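# Tabletops: pale wood, grain and finish

Hidayah Liew started this page for people choosing a top from Serkurwood. Small samples only tell you so much, so we show wider areas of the wood. Colors vary a little from screen to screen, and tops in the same order will never match line for line.

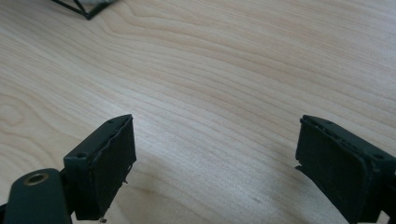
*Wavy grain with an oval swirl at the left, soft slightly glossy finish.*

Swirls like this one are part of the wood and we don't sort them out. If you want straight grain only, say so when you order – Deming Zou picks the boards and needs three days' notice.
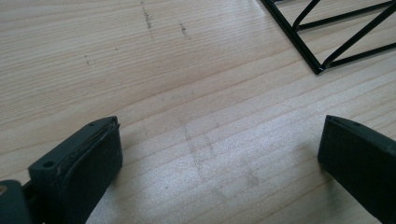
*Long streaks rising a little from left to right, with a few warmer tan bands.*

Light changes how the grain reads. Under a bright patch it looks pale and slightly silvery, so try a sample near your own window first. Samples can be picked up at the Modcombe shop, two per person. More tops will be added in July.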